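Salle Odgate, point technique après la réouverture. Quelques notes sur la scène et le son, dans l'ordre du dossier. 1/

La fosse passe en configuration modulable : 315 places assises avec les gradins sortis, 282 quand la régie façade reste au centre du parterre. Pas de jauge debout pour l'instant, l'avis de sécurité est attendu en avril. 2/

Gril : 188 points d'accroche, repérés par travée. Hélder Veloso (régie générale) demande les plans de charge avant l'arrivée des camions – sans plan validé, pas de levage. 3/
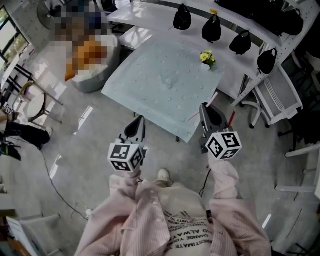
Chemise rayée rose pâle, t-shirt blanc à lettrage noir.

Acoustique : rideaux motorisés sur les murs latéraux, fournis par Sitemum. Déployés, ils assèchent nettement le bas-médium. Pour le quatuor de Nicanor Montes, ils resteront rentrés. 4/

Loges : 2 au niveau plateau, les autres à l'étage, accès par l'escalier cour. Le monte-charge est réservé au matériel. 5/

Balances à 16 h, ouverture des portes à 19 h 30. Ermelinda Arruda centralise les fiches techniques, format PDF, patch et plan de feux dans le même fichier. 6/

Reste à régler : la ronflette sur le retour jardin. Boucle de masse probable – mesures à refaire gradateurs coupés. 7/7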